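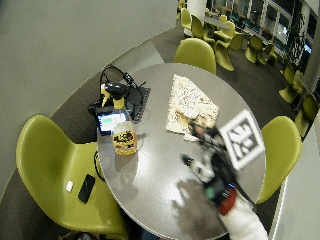

Bellodis Open MRI
Imaging services at our Plirkville and Nurnov centers

If you have ever put off an MRI at the thought of the tube, come and see this one first! The Bellodis is an open scanner, with room on both sides of the table, and it has changed what a scan day feels like for a lot of our patients. You can look out into the room the whole time. A parent or friend can sit next to you and hold your hand, once they have gone through the same metal check you do.

We use it for knees, shoulders, hips, spine and most head studies. Your images are read by a radiologist at Opoku Imaging, and the report goes to the provider who ordered your exam within 48 hours. You will find it in your patient portal at the same time.

The basics
Patient opening: open on both sides
Table weight limit: 430 pounds
Typical exam time: 30 minutes for one body part
Headphones: yes, with your choice of music
Contrast: available when your provider orders it
Locations: Plirkville (ground floor, next to X-ray) and Nurnov

What we like about it
The table comes down low, so getting on is closer to sitting on a bed than climbing onto a counter. People with sore hips notice that right away. It's quieter than our older unit too (you will still hear knocking and buzzing, and you will still get earplugs), and the lights in the room can be dimmed if you want to close your eyes and drift off. Plenty of people do!

The cushions deserve a mention of their own. We have wedges, rolls and a shoulder support that lets you lie on your back without your arm going numb, and our technologists will happily keep trying them until you are comfortable.

Getting ready
Wear soft clothes with no zippers or snaps. Leave jewelry and watches at home. Eat and take your medicines as usual unless we call to tell you otherwise. Let us know when you book if you have a pacemaker, an implant, a pump or any metal in your body, or if you might be pregnant. Please bring your order and your insurance card.

Cost
Most plans are accepted. The self-pay price for a single exam without contrast is $430, reading included. Contrast adds $182.

A few exams, including some heart and breast studies, still need our closed scanner in Nurnov. The scheduling desk will check your order and tell you which machine it calls for.

Request an appointment
Ask a question about your exam
Directions and parking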